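4.2 Short novels and their readers

Readers of very short novels reread them far more often than we had dared hope! Of the 41 members of the Gando reading circle, 25 finished Nikolovski's novella twice before March, and 19 could retell its last chapter unprompted (Athumani and Tăng saw much the same in Sorkby).

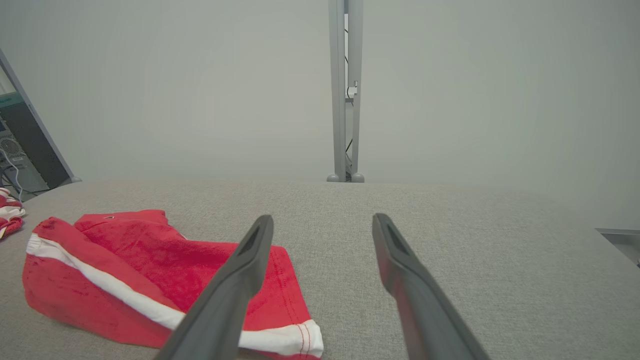 Figure 3. Garment, red with white trim.

Clothing was what readers remembered best. Many recalled the heroine's coat long after her name had gone, and red with a white trim, as in Figure 3, was a lovely, stubborn favourite.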